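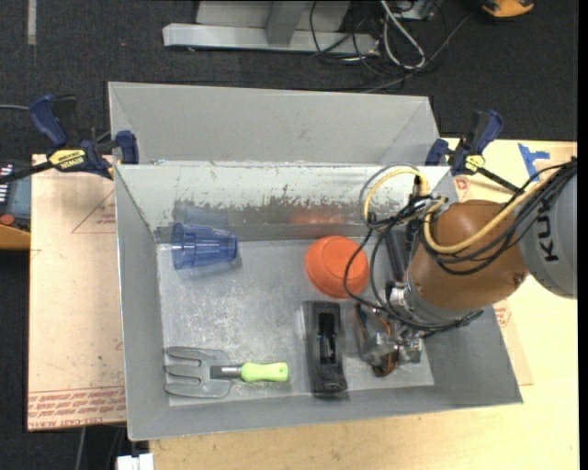 How long does a migraine journal take every day?

Three minutes for me, four if I'm feeling wordy. I write mine in bed with the lamp turned down low, and on a bad day I put one word on the page and close it. One word still counts! You can fill in the rest when your head lets you.

What do you write down?

Sleep, meals, weather, mood, and where the pain sits. I also keep a line for whatever I was upset about, even if it seems silly at the time (a fight over the thermostat went in there once, and so did a very sad dog movie). I used to leave that line blank because it felt like whining on paper. Then I read back through a whole summer and saw how much I'd been holding in, and I had a good long cry over it at the kitchen table.

Are you a doctor?

Nope! I'm a person who has had migraines since middle school and writes about living with them. Please take your questions about medicine, doses and tests to someone who can look at your chart. And if you get a sudden headache that's the worst of your life, or one with weakness, confusion or trouble speaking, call for emergency help right away. Don't write in your journal first and don't write to me.

What is the Mikirano page?

It's my name for the page at the back of the notebook where nothing has to be useful. I made the word up during a long night in Cenusstead when I couldn't sleep and couldn't stand any light, and it stuck. No tracking, no pain scores. Mine is mostly complaints and bits of songs, plus one recipe for ginger tea that I keep meaning to copy somewhere sensible.

Do I need a special notebook?

Any notebook will do. I like unlined paper because lines swim around when my eyes are bad, and I like a soft pencil because it's quiet. I have 382 entries in the one I'm using now and the cover is held on with tape. Some readers use their phones, and that's fine too, but turn the brightness way down.

I started one and quit. Should I bother again?

I quit 5 times, so you're in good company. Pick it up on today's page and leave the gap alone. I tried to fill in a missing September from memory once and it was pure fiction by the second week.

Should I bring it to my appointment?

I do, but I don't hand over the whole thing. I copy the dates, how long each attack lasted and what I took onto one sheet, and that's what goes across the desk. The private stuff stays in my bag.

Can I read it out loud to my family?

If you want to, sure. I read a page to my sister and she had no idea I'd been getting so low the day after an attack. It was a hard talk and I'm glad we had it. If the low days are piling up for you, or they start to scare you, please tell somebody soon, your doctor included.

Can I share these questions with my support group?

Please do! Print them, pass them around, cross out the parts that don't fit. Last updated 7 Jul 2025.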